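The Marker

By Ragnvald Isaksson
November 8, 2021

Semari paid by the accepted episode, so Lidus had stopped caring what an episode was. You took the controls, you drove the simulated arm over the simulated table, you closed the fingers on whatever had been put there. Then you pressed the green key and the table reset itself.

Tonight it was the marker. The target for the job was 1726 and the counter in the corner said 1102.

"It's learning from you," Solberg had told her when she started. He said it to all of them, in the voice of a man selling a timeshare. She had asked what it would do once it had learned. Pick up markers, he supposed. She had asked who needed that, and he had gone to get coffee.

She switched to the wrist view for 1103. It was the view they trained on, and she had never understood how anything could learn from it.

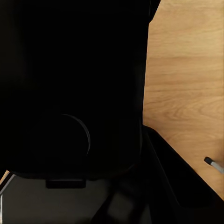

Wrist view: the gripper, the wood, and what there is of the marker.

Most of it was the gripper's own black bulk. The marker lay far off to the right, cap to the upper left, the rest of it running out of the frame. If you wanted to teach a child to pick up a pen, Lidus thought, you would not begin by strapping its eye to its wrist.

She nudged the arm right. Too far. She brought it back - a small, sulky correction, the kind she made when she was tired - and closed the fingers and pressed the green key.

Accepted.

She sat with her hand over the key. The correction had gone in with everything else. So had the others, up to 239 of them on a bad night, every flinch and overshoot, filed as the way it was done.

"They filter those," Solberg said when she called him over.

"Who does?"

He looked at the screen for a while. "Semari," he said.

On the other monitor the trained model was running its evening test. The arm went right, too far, and came back with a small, sulky correction.

Solberg wrote down that it had passed.

Related stories
The Night Desk at Idbridge
2 Keys
Snow Load

Contact | Copyright 2021 Ragnvald Isaksson | Back to top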